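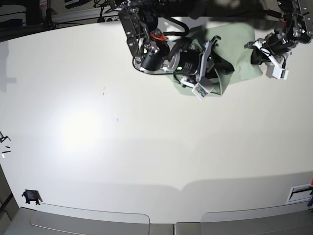 Figure 3. Pale green cloth on the white work surface, crumpled, with one corner drawn up and a dark fold of fabric lying on top.

4.2 Initial condition of the cloth

The Nillham study treats the folding of household laundry as a sequence of states of the cloth. This section is concerned with the first of these states, in which an item lies on the table without any recognizable fold. Earlier work by our group took the flat garment as its starting point. Kotian and Menon argued in the project's first report that this choice leaves out the greater part of the work, and the present study follows their view.

Items were drawn from the Tollura household set, which holds 510 pieces of everyday clothing and linen. From this set, 39 pieces in light, plain colors were selected for the analysis given here. Plain cloth was preferred for the reading of creases, as a printed pattern tends to hide shallow folds from the coder. A white table was used for the whole series. Pale items stand out less strongly against it than dark ones do, and coders were asked to mark the outline of each piece before they marked anything inside it.

The cloth in Figure 3 was coded as "crumpled, irregular outline." Its wrinkles run in several directions, and the shape alone does not show what kind of item it is. Coders were told not to guess. Where the type of item could not be read from the outline, the field was left blank and filled in only when a later view of the same piece allowed it – a sleeve, a collar or a hem was taken as enough.

Dark fabric lying on a light item was given its own code. The protocol does not require the coder to decide whether such fabric is a separate piece or part of the same one. Hofstetter proposed a further division at this point, but agreement between coders did not improve when it was tried, and the single code was kept.

4.3 Ridges and raised folds

A ridge is defined as a narrow fold that stands above the cloth on both sides and can be followed by eye from one end to the other. Ridges differ from wrinkles in height and in direction. A wrinkle is shallow and may stop anywhere, while a ridge leads to the point at which the cloth is held. In a close view the crest is often brighter than the cloth next to it, with a line of shade along one side, and coders used this shading as their main guide. Ridges shorter than 50 millimeters were recorded as wrinkles.

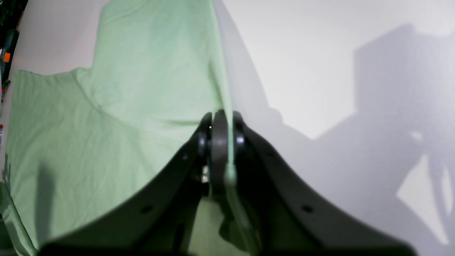

4.4 Agreement between coders

Two coders, Nieto and Cadwaladr, worked through the selected pieces separately and met in March to compare their records. They differed on 19 entries, most of them concerning the limit between a long wrinkle and a low ridge. These entries were settled by discussion, and the wording of Section 4.3 is the version agreed on at that meeting.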